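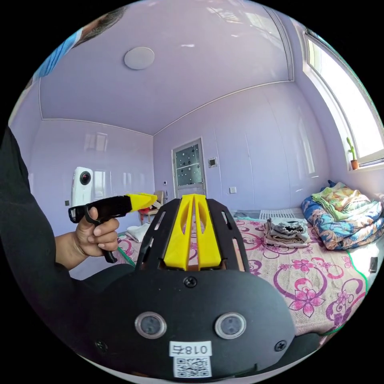
Forum > Studentische Projekte > Greifer und Handhabung
Thema: Handgeführte Greifer, Zuordnung links/rechts und Abgleich der Öffnungsweite

tosness_ag
Stand Projektseminar, Gruppe 2. Wir nehmen mit zwei handgeführten Greifern Demonstrationen für die Faltaufgabe auf (Wäsche vom Bett, ablegen, stapeln). Das Training läuft auf dem Rechner Bratlow im Poolraum. Problem: Bei einem Teil der Episoden sind links und rechts vertauscht. Die Trajektorien sind für sich plausibel, aber die Policy kreuzt in der Simulation die Arme. Im Konverter finde ich keinen Fehler. Die Reihenfolge der Streams richtet sich nach dem Einschalten der Geräte. Hat das schon jemand sauber gelöst?

kardanfehler
Zuordnung nie über die Einschaltreihenfolge. Auf dem Gehäuse klebt doch ein Label mit Nummer und Seite, bei eurem 018右, also rechts. Darunter der QR-Code. Vor jeder Session die Nummer ins Metadatenfeld schreiben, fertig. Der Konverter von Jafarzadeh liest das Feld aus, wenn es gesetzt ist, sonst nimmt er stillschweigend die Stream-Reihenfolge.

tosness_ag
Feld war leer. Danke. Bleibt die Frage, was mit den alten Episoden passiert. Es sind 2.000, davon ein unbekannter Anteil vertauscht.

nullpunkt30
Wegwerfen und neu aufnehmen. Bei uns hat das nachträgliche Sortieren länger gedauert als die Aufnahme.

kardanfehler
Halte ich für übertrieben. In der Startpose liegen beide Greifer nebeneinander. Vorzeichen der Querkomponente zwischen den beiden Ursprüngen bilden, dann ist die Seite bestimmt. Das ist ein Skript mit 30 Zeilen.

nullpunkt30
Setzt voraus, dass beide Posen im selben Koordinatensystem vorliegen. Wenn jedes Gerät seine Odometrie für sich initialisiert, ist die Querkomponente wertlos.

kardanfehler
Richtig, hatte ich unterschlagen. @tosness_ag: gemeinsame Karte oder getrennt?

tosness_ag
Gemeinsame Karte seit Juli, davor getrennt. Die alten ohne Karte sind der kleinere Teil, die verwerfen wir. Für den Rest probiere ich das Vorzeichen.

blechschere
Anderes Thema, gleiche Hardware: Wie gleicht ihr die Öffnungsweite ab? Wir sind mit Team Grinulby im Wettbewerb und haben zwischen zwei Geräten einen Versatz beim geschlossenen Greifer. Der Nullwert stimmt nach dem Abgleich, nach längerem Betrieb nicht mehr.

nullpunkt30
Schrauben am Fingerträger prüfen. Wenn der gelbe Träger Spiel hat, wandert der Nullwert. Danach einmal ganz öffnen, einmal ganz schließen, beide Endwerte pro Gerät speichern und linear skalieren. Keine gemeinsamen Konstanten für beide Seiten.

blechschere
Linear reicht bei uns nicht. In der Mitte des Wegs bleibt ein Restfehler, bei dünnem Stoff macht das den Unterschied zwischen Griff und Fehlgriff.

nullpunkt30
Dann Stützstellen mit Endmaßen aufnehmen und interpolieren. Halte ich bei Stoff aber für Zeitverschwendung, die Nachgiebigkeit der Finger ist größer als euer Restfehler.

blechschere
Gemessen oder geschätzt?

nullpunkt30
Geschätzt. Messung reiche ich nach, wenn der Prüfstand frei ist.

tosness_ag
Rückmeldung zum Vorzeichen: funktioniert bei allen Episoden mit gemeinsamer Karte, in denen die Startpose eingehalten wurde. Ein paar beginnen erst mitten in der Bewegung, die habe ich von Hand aussortiert. Das Metadatenfeld ist jetzt Pflicht, ohne Nummer startet die Aufnahme nicht. Ziel bleibt 3.000 Episoden bis zur Abgabe. Das Training starte ich am Dienstag neu.

kardanfehler
Lass den Konverter vorher noch beide Label-Nummern gegen die Geräteliste prüfen. Sonst tippt jemand zweimal dieselbe Nummer ein, und du suchst wieder im falschen Modul.

tosness_ag
Ist eingebaut. Bricht bei doppelter Nummer mit Fehlermeldung ab.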